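Marichka Nechyporuk
Thread on the Duvthorpe council vote, as a few people have asked me what it means. I've read the papers so you don't have to, though I'd suggest you do. 1/

The council wants to change its standing orders. At present any resident can ask a question at full council if they send it in by noon the day before. Under the new rules you'd have to send it 8 working days ahead. 2/

The agenda is published 5 working days ahead. So you would have to send in your question before you could read what the meeting was going to discuss. 3/

I asked the monitoring officer whether that was a drafting mistake. The reply said it was intended, and that it would "allow fuller answers". I have no reason to doubt that officers want more time. It still means no questions on the agenda. 4/
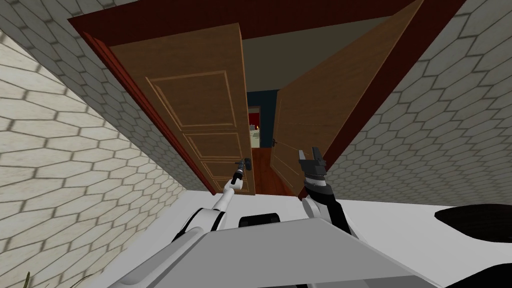

The second change is petitions. A petition now gets a debate at 40 signatures if it concerns a single ward. The new draft drops the ward rule, so everything has to meet the borough-wide figure. For a small ward like Fotivier that will be very hard to reach. 5/

Cllr Savchuk, who leads the council, says the public session has been "used for campaigning". Some of it has. I've sat through it. But people campaigning at a council meeting is a normal part of local politics and the chair can already stop anyone who goes over time. 6/

It's worth remembering what public questions have done. The Novari contract for parking enforcement was raised from the public seats before any councillor mentioned it. The scrutiny panel took it up two months later and the terms were changed. 7/

I'm not saying the council is trying to hide anything. Most of the councillors backing this are decent people who are tired of long meetings. My objection is that the rule will still be there when they've gone, and the next lot may be worse. 8/
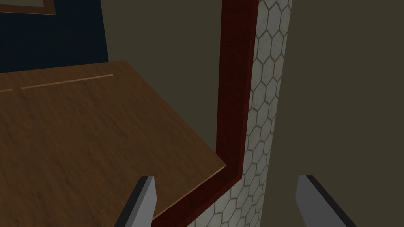

Wooden table top, close up.

What you can do: the draft is open for comments until the end of November. There's a form on the council website, under "constitution review". You can also email the clerk, and they do have to log it. 9/

If you write, keep it short and name the rule you object to. Public questions are in section 5 of the draft. Petitions come straight after. 10/

I'll be at the meeting and will post how each councillor votes. It starts at 7pm. End of thread.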